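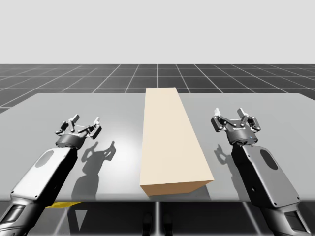 Zultulmont 2 bimanual simulation kit: a review after one school year

Reviewed by Nattawut Sitthichai, October 31, 2023

Our robotics club at Postgate has 17 members and no real arms. We bought a club licence for Zultulmont 2 to prepare for the Nilsuwan student challenge, in which two-armed manipulation tasks are set and scored entirely in simulation. This review covers installation, the scene editor, the contact model, the scripting side and the scoring tool. I have not tested the vision add-on.

What you get

The licence covers 10 seats. It includes the simulator, a library of arms and grippers, a table-top workcell, a task editor and a set of sample tasks. The default cell has two arms reaching over one light grey table, a dark floor with a pale grid, and nothing else. There are no walls and no room model. The plain background loads quickly and makes it easy to judge distance, and we left it alone.

The documentation is a PDF of 454 pages. It is accurate but badly ordered. Gripper limits are in the chapter on file formats, and the section on resetting a task comes after the section on submitting one.

Installation

Installation on the school machines took one afternoon. The installer wants administrator rights twice, once for the main program and once for the licence service. If the second prompt is missed, the program starts and then closes with no message. Two machines needed a graphics driver update. After that we had no crashes on any of the supported hardware, though the older laptops have to run with shadows switched off.

I would not switch shadows off if you have the choice. When students are driving an arm by keyboard, the shadow of the gripper on the table is the best cue to where the fingers are. Those on the older laptops were noticeably slower at lining up a grasp.

The box task

Most of our term went on the long box. It is a plain beige box lying lengthwise on the table between the arms, and the task is to lift it with both grippers and set it down turned through a right angle. Both arms begin clear of it with the fingers open.

On paper it is the easiest of the two-arm tasks. It took the club until February to get a script that completed it reliably. The box is too wide for one gripper to take across the top, so each arm has to press from its own side, and the two have to stay matched for the whole lift. If one side leads, the box yaws and slips. Students who had only programmed one arm before tended to write two separate routines and start them together. That works up to the moment of contact.

The contact model is the strongest part of the kit. Friction is set per surface and behaves as the manual says it will. A weak squeeze lets the box slide down between the fingers, and a hard one on uneven contact points tips it. Earlier versions had a habit of flinging objects off the table when a finger sank slightly into them. We saw this only when the time step was set far too long.

The weak point is the finger pads, which are treated as rigid. Students learn to aim for perfect flat contact, where a real pad would forgive a degree or two. Anyone moving on to hardware afterwards should expect to retune.

Scripting

Scripts are written in Python. The interface is small and consistent: move, open, close, wait, read. There is a joint mode and a tool mode, and the current mode is not shown anywhere on screen. We lost several sessions to this. A status line would fix it.

Paired motion is handled by a sync block, which holds both arms to a common clock. It is covered on a single page of the manual and deserves a chapter. Once the older students had found it, the box script shrank to a third of its length.

Error messages are mixed. Reach errors name the joint and the limit. Collision errors say "invalid state" and leave you to work out which link is touching what -- usually the forearm and the table edge.

The scoring tool

The batch scorer runs a script over many small changes in the starting position and reports a success rate with a list of failures. Our final box script was run 2,000 times overnight on one desktop. Any failed run can be replayed from its seed number. This was more useful for teaching than anything else in the package. Students would defend a script that had worked once in front of them, and give up the argument after three or four replays.

Results export to CSV only. The column headings change between the single run and batch modes, so keep the two apart.

Compared with Tustau

We used Tustau the year before. It is cheaper, has better tutorials and will run on almost anything. Its contact is crude, and grasped objects are simply fixed to the gripper once both fingers touch. For a first-year group working with one arm I would still choose it. For two arms on one object it teaches very little about holding on.

Verdict

Recommended for clubs with at least one member who already writes Python comfortably, and with desktops that can keep the shadows on. Younger groups should wait for a better manual. We have renewed for another year on the same number of seats, and the next task on our list is the hinged lid.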